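Model Kit Finishing and Display: Project Report
Submitted by Elin Craddock and Osian Kemeys
Supervisor: Wanda Szulc
June 2, 2021

1. Purpose

The purpose of this project was to build and finish a resin kit of the Mekgate cargo walker and to compare two methods of painting its hull panels. The kit is sold by Borkinari and contains 130 parts. The walker appears in only one chapter of the comic, so reference drawings were limited to four pages.

2. Preparation

All parts were washed in dish soap and left to dry overnight. Mold lines were removed with a sanding stick. Two leg joints had been cast with air bubbles, which were filled with putty and sanded level. The left foot did not match the instructions and was rebuilt from sheet plastic. Preparation took nearly 60 hours, well above the time allowed in the project plan.
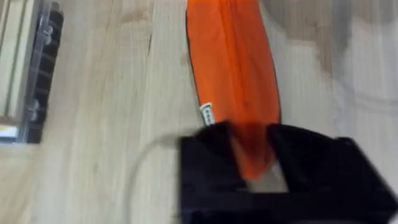

Section 3: Painting and Results

The port panels were brush painted in four thin coats. The starboard panels were sprayed in two coats over gray primer. Both sides were then given the same brown wash and a flat clear coat.

Three students from outside the project viewed the finished model at arm's length. Branwen Landeg and Gwilym Gape preferred the sprayed side. The third viewer could not tell the sides apart. Under a lamp, brush marks were visible along the upper edge of the cargo door, and the sprayed side showed a small run below the cockpit.

The decals supplied with the kit yellowed slightly under the clear coat. The hull number, 196, was masked and painted by hand instead.

4. Remaining Work

The display base has been cut but has not been painted. The antenna will be replaced with brass wire before the October exhibit.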